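Glaze and Edge: Tableware Gallery

Halta Kitchen Notes / Gallery / White ware

Most of the entries on this page concern plain white plates and the surfaces they are stored, stacked and served on. The page began as a set of working notes for the shared kitchen at Halta, where the tableware was bought in several lots and never fully sorted. Anayeli Varela wrote the first version. Crescencio Paredes added the section on rims, and Irja Kallio corrected the terms.

Captions are kept to a line or two. Where a note runs longer, the subject needed it. Entries without a picture are text records for pieces that have been withdrawn, replaced or moved to the upstairs cupboard. They stay on the page so the numbering in the printed inventory still works.

Terms used on this page

Well: the central area of the plate, inside the rise to the rim.
Rim: the outer band, flat or raised.
Lip: the extreme outer edge of the rim.
Foot: the unglazed or partly glazed ring the plate stands on.
Metal mark: a gray line left on glaze by cutlery. It is a deposit of metal and can usually be cleaned off.
Scratch: a cut in the glaze. It can't be cleaned off.

Entry 1. Side plates, Osow lot (text record)

Small, flat rim, matte foot. The foot was rough enough to mark the glaze of the plate below, so the stack was kept with paper between the pieces. Withdrawn in September.

Entry 2. Soup plates, Osow lot (text record)

Same glaze as Entry 1, with a deeper well. Four were kept for the upstairs cupboard. The foot on these was smoothed with fine wet abrasive paper before use, and no new marks have been recorded.

Entry 3. White plates, glossy glaze

Glossy white ceramic on a light wooden tabletop. One plate is tilted, and the other is raised at a steep angle and overlaps it.

Reflections on a glaze of this type are a practical inspection aid. A smooth surface returns an overhead light as an unbroken band, and the band bends where the profile changes. Chips and pits interrupt it. To inspect a plate, tilt it slowly and follow the band from the lip into the well, then turn the plate a quarter and repeat.
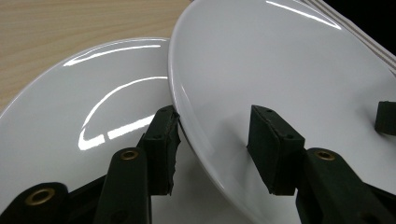

Entry 4. Serving plates, Zana lot (text record)

Large, oval, wide rim. Weight is uneven from piece to piece, and the heaviest is almost twice the lightest. They were stacked by weight, heaviest at the bottom, and the stack was limited to three. Aleksi Ojala has asked for the oval plates to be stored on edge in a rack. The rack in the pantry is too narrow at present.

Entry 5. Bowls, Zana lot (text record)

Straight-sided, narrow foot. They nest tightly, and two of them stuck together after being put away wet. They were separated with cool water in the inner bowl and warm water around the outer one. Do not twist or pry. Dry both faces fully before nesting.

Entry 6. Plates with a colored band, Ó Riain lot (text record)

The band is applied over the glaze and wears faster than the white ground. Hand wash only. Arvo Laitinen compared a plate from daily use with one kept in the box: the band had lost its shine along the inner edge first, where forks rest. The boxed plate is retained as a reference and should not go into service.

Stacking and handling

Lift the top plate clear of the one below before moving it sideways. Sliding one foot across another plate's well is the main source of fine scratches in this kitchen. Hold a single plate by opposite sides of the rim, with the thumbs off the well. For a stack, use both hands under the bottom plate.

Set plates down flat. If a plate has to be put down at an angle, bring one side of the foot into contact first and lower the rest. Contact between two rims is the usual cause of small chips, and a chipped rim should be taken out of use even if the chip feels smooth.

Separators may be paper, felt or thin cloth. Paper is changed when it gets damp or stained. Felt is brushed off before it goes back in the stack, as trapped grit does more harm than having no separator.

Cleaning

Metal marks come off with a mild powder cleaner and a damp cloth, worked in small circles and rinsed well. Check a small area near the rim first. Steel wool is not used on any piece listed here. After rinsing, stand the plate on edge to drain, then wipe the foot dry, as the foot holds water longer than the glazed surface.

Inventory notes

The printed inventory has room for 100 entries and is kept inside the door of the tall cupboard. Write in pencil. Record the lot, the type, any chip or crack and its position, and your initials. Position is given as on a clock face, with the maker's stamp upright on the underside. For pieces with no stamp, write "no stamp" and give the distance from the lip only.

Corrections to this page go to Irja Kallio. Entry numbers are not reused.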